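How to clean and re-pad a batting helmet

Sweat, pine tar and infield dirt shorten the life of a batting helmet faster than most players expect. The shell will usually outlast the pads by several seasons, so it is worth learning to clean one and swap the other. The job takes an evening, plus drying time. These instructions cover any helmet with glued or hook-and-loop pads. Fitted models with moulded liners can be cleaned the same way, but skip the part on replacing pads.

What you need

A washing-up bowl
Mild washing-up liquid
A soft cloth and an old toothbrush
A sponge without a scouring side
Masking tape and a pencil
A replacement pad set, if you are changing the pads

Keep white spirit, nail varnish remover and kitchen degreaser away from the helmet. Solvents can weaken the shell without leaving a mark you would notice. The same goes for most stickers and paints, so read the maker's leaflet before you add a number or a team badge.

Check the shell first

Take the helmet to a window or stand it under a good lamp. Run your thumb around the rim, the ear holes and the vents, pressing lightly. Flex each ear flap a little outwards and look for pale lines, which often show up before a proper crack does. If you find a crack of any length, stop there and replace the helmet. Glue and tape are no repair.

Check the screws if a jaw guard is fitted. They should be snug, with no rust around the heads.

Take out the pads

Before you pull anything, number each pad with a bit of masking tape and write the same number inside the shell. Pads that look alike are often cut to slightly different thicknesses, and a swapped pair will make the helmet sit crooked.

Peel hook-and-loop pads from one corner. Glued pads need more patience. Warm them with your hand for a minute, then work a fingertip underneath and pull slowly. A butter knife will do if the glue is stubborn, but keep the blade flat. 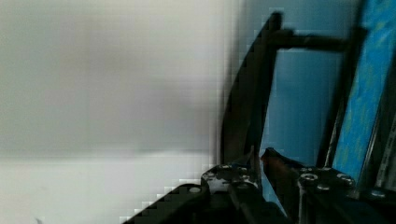

Pads go down in the order they came out, face up, on a clear surface. A pale, smooth top like the grey-white one in the photo suits the job, as crumbs of old foam show up against it and can be wiped away before they get stuck to the new adhesive. Bjarke Kirkegaard, who looks after the kit at our club, uses an old bed sheet for the same purpose and shakes it out on the grass afterwards.

Wash the shell

Half fill the bowl with lukewarm water and add a small squirt of washing-up liquid. Wipe the outside first, then the inside, rinsing the sponge often. Use the toothbrush around the vents and along the seam where the ear flap meets the crown.

Matt finishes need a lighter hand than gloss ones. Rub too hard and you will leave a shiny patch that won't come off. For pine tar, hold a warm, soapy cloth over the spot for 5 minutes and wipe it away gently. Repeat if you have to.

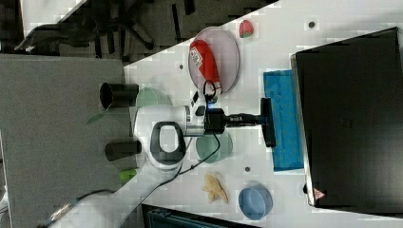
Rinse with clean water until no suds are left, and dry the shell with the cloth. Leave it upside down overnight at room temperature. Don't put it on a radiator or in the airing cupboard, and don't leave it in a hot car.

Wash or replace the pads

Pads that spring back when pressed can be cleaned and used again. Squeeze them gently in the soapy water, rinse, and press them between two towels. Wringing tears the foam. Pads that stay flat, crumble or still smell after washing should go in the bin.

Buy the set made for your model. I used a Covach set in mine, and it came with adhesive already on the back — press each pad down for a slow count of ten.

Fit and test

Wipe away any old glue, make sure the shell is fully dry, then follow your numbers. Start with the crown pad and work down to the sides. Put the helmet on and shake your head. It should move with you, with the brim level and no pinching at the temples. Leave new adhesive until the next day before you bat in it.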